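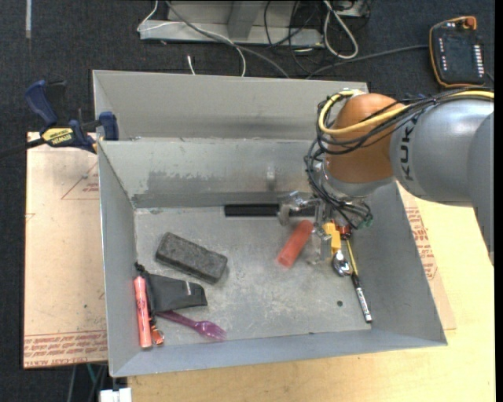

Eltach to add 100 jobs at Araya plant

4 June 2023

Parts supplier Eltach will take on 100 more workers at its Araya plant this summer, the company said in a short statement. Most are second-shift jobs. The site employs 414 people now.

Plant manager Songül Avcı said orders are up and overtime "can't cover it anymore." Hiring opens later in June – apply online or at the front gate. No word yet on starting pay.

Union rep Valentin Matei welcomed the news but wants parking sorted out first. "People are leaving there cars on the grass as it is," he said.

The city council still has to sign off on a later bus from downtown. Vote expected by the end of the month.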